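Ticket 405: Zarnero sync drops line items on Mundton invoices
Status: Open (reopened)
Priority: Medium
Assigned to: Toshio Nagano

Customer report: Invoices exported from Zarnero reach the ledger with lines missing. The totals are correct. The lines under them don't add up to the totals. Mundton branch only, so far as anyone has checked.

Log

9:10 a.m. Vendor support says the cause is "a known display issue" and that clearing the browser cache will fix it. The missing lines are also missing from the CSV, which has never been near a browser. Cleared the cache anyway so they can't send me back to do it. No change.

9:45 a.m. Exported the August batch again with the same settings. 134 invoices went out, 134 came in. Two of them are short. They are the same two as in the first run, so I'm not buying the "intermittent network conditions" line from the last reply either.

10:30 a.m. Opened both in the raw viewer. Each has a description field longer than 1,000 characters. The accounts clerk pastes the whole delivery note in there, line breaks and all. The line after the long one is the one that disappears.

11:05 a.m. Shortened one description and sent that invoice again. It came through whole. Left the other alone as a control, sent it again, and it was short again. That's one invoice fixed by one edit, so I would call it a lead for now and wait before calling it a cause.

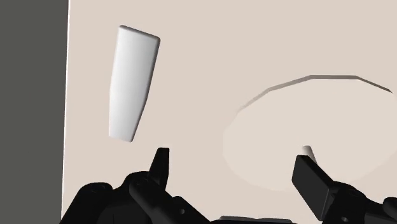 Category: Integrations > Import and Export > Field Limits

11:40 a.m. Vendor reply: there is no length limit on descriptions. Their own setup guide gives one, in the table at the back. Asked which of the two is right.

1:20 p.m. Vendor now says the limit applies "only to legacy connectors" and suggests we move to the Culanero add-on, which costs extra. Asked for something in writing that says the add-on handles long descriptions. Got a link to the sales page. It doesn't mention descriptions.

2:15 p.m. The Mthembu account was marked resolved last month with the note "user error, retrained." Pulled the invoice. Long description, next line gone. Linked it to this ticket and asked for that note to be changed.

3:00 p.m. Workaround sent to Mundton: keep descriptions short, attach the delivery note as a file, and compare line totals before posting. They aren't happy about the extra step.

Still needed from vendor:
- the real limit, and whether it counts line breaks
- why the import log says "success" on a short invoice
- a fix date

Do not close on a cache reset. T.N.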